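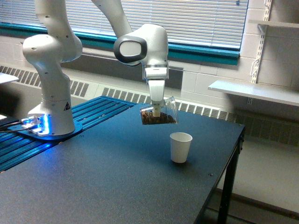

Homau is a small training and testing school for people who work with robot arms. We started with one arm and a borrowed classroom, and we now run short courses for technicians, college students and small firms who have bought an arm and want to use it sensibly. A good part of our teaching comes out of faults we have had ourselves. The best known is the pouring fault, and most of our exercises still use the same simple task: a clear plastic cup held on its side in the gripper, something brown and grainy inside it, and a small white paper cup standing on the table below. It looks easy. It is a fair test of grip, wrist angle, speed and stopping, and it shows up mistakes that a pick-and-place job will hide.

What went wrong

In May, during a long run of pouring trials, an arm failed to stop when it was told to. The pour itself had gone normally. The operator pressed the pause button on the screen, the program reported that it had paused, and the wrist went on turning. The gripper then opened in the wrong place and the plastic cup fell on the table and rolled off. One of our trainees had already started to reach in for the paper cup. She pulled her hand back and was not touched.

The run had reached trial 1,070 without any trouble, and this was part of the problem. People had stopped using the emergency stop between trials and were relying on the pause button, which was never meant to protect anyone.

We took the arm out of use that afternoon and wrote to everyone who had been on a course with us that term.

What we found

Nusrat Munshi led the review. She went through the logs and found that the pause command was being held in a queue behind the movement commands. If the arm was part way through a slow wrist turn, it finished the turn and the next step before it looked at the pause. On a fast move the delay was too short to notice. On a slow pour it could be up to 6 seconds.

The software in question, Vostau, was our own. We had written it to make lessons simpler, and we had tested the pause button only with the arm moving quickly from side to side. We then repeated the pouring test 108 times with the pause pressed at different points, and the fault came up whenever the wrist was turning slowly.

There was a second, smaller finding. The gripper force had been set low so as not to crush the plastic cup, and it had not been checked after the fingers were changed. This did not cause the incident, but a cup held that lightly can slip, and a slipping cup makes people reach.
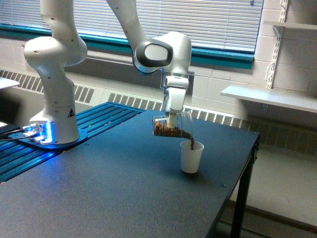
Pouring into the paper cup, the task used in our stopping exercises.

What we changed

The pause command no longer goes through the queue. The word 'pause' has also been taken off the screen and replaced with 'hold program', and the button is grey, so that it can't be mistaken for a stop.

Hands stay off the table until the emergency stop has been pressed and the person pressing it has said so out loud. This applies to staff and visitors as well as trainees. It slows the lessons down and we have made the sessions longer to allow for it.

Grip force is checked at the start of each session and again after any change to the fingers. The figure is written in the bench book – by hand, with initials.

Since the changes were made we have logged 2,661 pours with no failed stop. We still record near misses, including spills and dropped cups, and course members can read the log whenever they like.

Who we are

Nusrat Munshi is our head of testing. She worked in factory maintenance before joining Homau and teaches the fault-finding course.

Jamila Sikder runs the beginners' course and looks after bookings. She also wrote the bench book, which is now in its third version and is given to everyone who trains with us.

Our weekday courses are held at the Mansour building, in the ground-floor workshop. Evening groups meet at Bernent, where there is a smaller room with a single bench. Neither site has parking, but both are a short walk from a bus stop.

If you have had a similar fault with your own equipment, we would like to hear about it, whether or not you have trained here. Write to Nusrat through the contact page and give the type of move, the speed and what the screen was showing at the time. Firm names are left out of anything we use in teaching.

Page last updated 8 February 2025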